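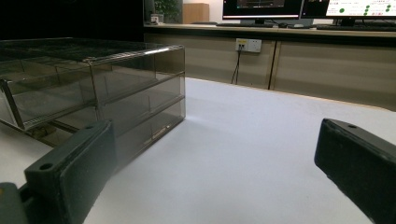 How long should a household keep its ordinary paper records?
Most of them may be discarded after one full year, once the yearly statement has arrived and been checked against the monthly ones.

Household Papers: A Revised Practice
Posted August 25, 2026

Readers of this blog will recall that the first entry on household papers recommended a single box, sorted once a year in March. That recommendation is withdrawn. The box in my own home held 19 years of electric bills, two expired leases and the warranty for a kettle that had long since left the house. The March sorting had been skipped more often than it had been carried out.

The practice now in use was suggested by my former colleague Regula Pfister. Papers are divided according to the date on which they may leave the house. Subject matter is disregarded. A dental bill and a water bill from the same month are therefore kept together, and they go to the shredder together.

Three groups have proved sufficient: papers for the current year, papers to be held until a stated date, and papers to be kept for good. The stated date is written in pencil in the upper right corner. Birth certificates, the deed and my mother's letters belong to the last group, and the letters are not subject to review.
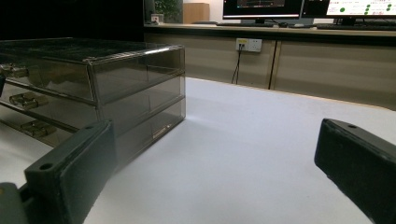
On Digital Copies

Several readers have asked whether scanning makes the above unnecessary. Forough Pakzad wrote that she had scanned 800 pages over one winter and could afterward find very few of them, as the files had been named by the scanner. My own scans are named by year, then sender, then subject, and a copy is held on a separate drive.

Originals of signed documents are retained in all cases. Requirements for tax papers differ from place to place, and readers should consult the office concerned.

Correspondence

Faizal Latuheru has asked about manuals for appliances. These are kept with the appliance, or as near to it as the kitchen permits. His second question, on foreign bank statements, will be taken up in a later entry.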